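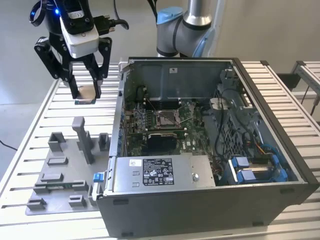 Août, fin de matinée

Journée passée sur la vieille tour Dell de Telma Lagos. Elle voudrait s'en resservir pour sa comptabilité et n'a pas envie de mettre 300 euros dans une machine neuve. Je lui ai dit que je regarderais, sans rien promettre.

Boîtier couché sur la table en aluminium, panneau latéral enlevé. Les loquets bleus sont pratiques, on ouvre presque tout sans tournevis. J'ai relu mes notes de l'an dernier sur le levier du socket : on le lève en entier, puis le cadre, et on ne force jamais sur le processeur. Jhun Belmonte en avait plié un comme ça chez Oddsson, il en parle encore.

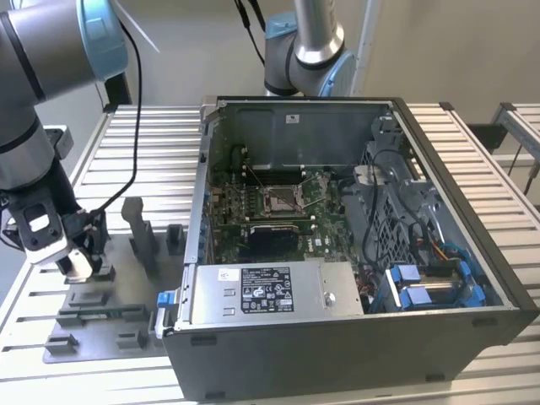

Après-midi

Mangé tard. Mehrangiz Arabzadeh a appelé pour la pâte thermique, Kikex n'en aura pas avant 7 jours. Il m'en reste un fond de tube, ça suffira pour une machine.

Je me suis attardé sur la carte mère. Socket vide, cadre argenté, la petite tige du levier sur le côté. Le dissipateur noir est juste en dessous et le bloc d'alimentation est couché devant, avec sa grande étiquette noire.

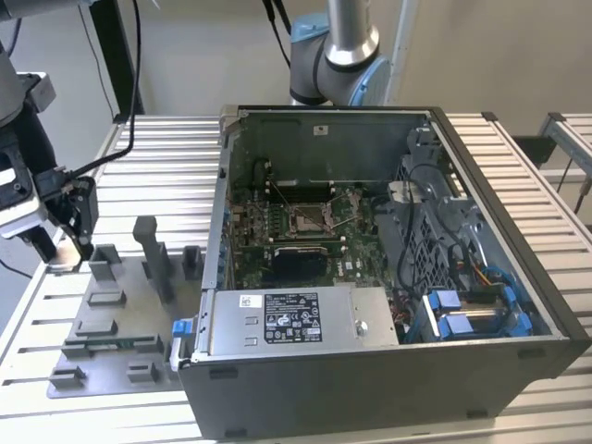 Les câbles noirs le long de la cage des disques me gênent plus que le reste. Il faudra les attacher avant de refermer. Pour la mémoire, je demanderai à Syahrul Sembiring s'il a encore 2 barrettes dans son tiroir.

Rappeler Telma ce soir. Acheter des colliers et de l'alcool isopropylique.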